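4.2 Collection procedure and treatment of translucent containers

All demonstrations used in this section were recorded with the hand-held gripper described in Section 3, without a robot arm present. The operator holds the tool, carries out the task at normal speed and returns to an open-finger position before the next attempt. The camera is fixed to the body of the tool, so both fingers remain in view and their opening can be read directly from the video. We refer to the resulting collection as Bakilana. It holds 530 demonstrations, of which 168 involve a translucent container with internal dividers.

Containers of this kind were chosen because they had caused most of the failures in our earlier Lurkbridge trials. A frosted wall gives weak edges, lets the shapes behind it show through, and changes in brightness with small movements of the camera. A policy that relies on a depth estimate will often place the wall too far away, and the fingers then close short of the rim or press against the side.

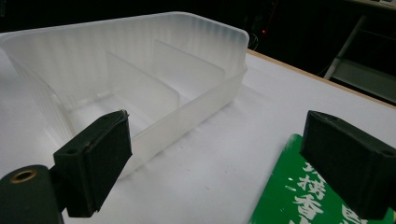 Figure 3. Approach to a divided storage bin, seen from the gripper camera at low height. The fingers are open and both dividers can be made out.

To limit this effect we made two changes to the procedure. First, operators were asked to vary the height and angle of the approach between attempts, including low approaches in which the near wall fills much of the view. Secondly, the position of the dividers was marked by hand in a small number of still images from each demonstration. These marks were used only as an additional training target and were not supplied to the policy when it was tested.

The table was not cleared to a fixed standard before recording. Other items were allowed to remain near the container, and their positions were not controlled. An earlier set, recorded on a bare surface, had produced policies that performed well in the same room and poorly elsewhere.

The policy itself is the Costard model of Section 3.3 with no change to its structure. It was trained once on the full collection and once with the divider marks withheld, for 700 passes over the data in each case. The two versions were then compared on 11 container arrangements that did not appear in training. The version trained with the marks made fewer early closures, and the gain was greatest where the approach began from a low angle. Where the container was approached from above, the two versions could not be told apart with confidence.

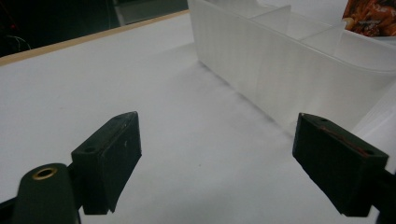 Erasto Ndung'u, commenting on a draft of this section, argued that the gain might come from the extra attention given to those demonstrations during marking, when poor recordings were also removed, and asked for a control in which the same recordings were removed but no marks were used. We accept the point. The control was run under the same settings and gave a result between the two versions reported above, nearer to the version with marks withheld. Part of the gain should therefore be put down to the removal of poor recordings, and the values in Section 5 are given against this control.

One limit remains. The marks describe the top edges of the dividers and say nothing about their lower edges, which are often hard to place through a frosted wall. Tasks that require the fingers to reach the floor of a compartment are left to the Drikar study.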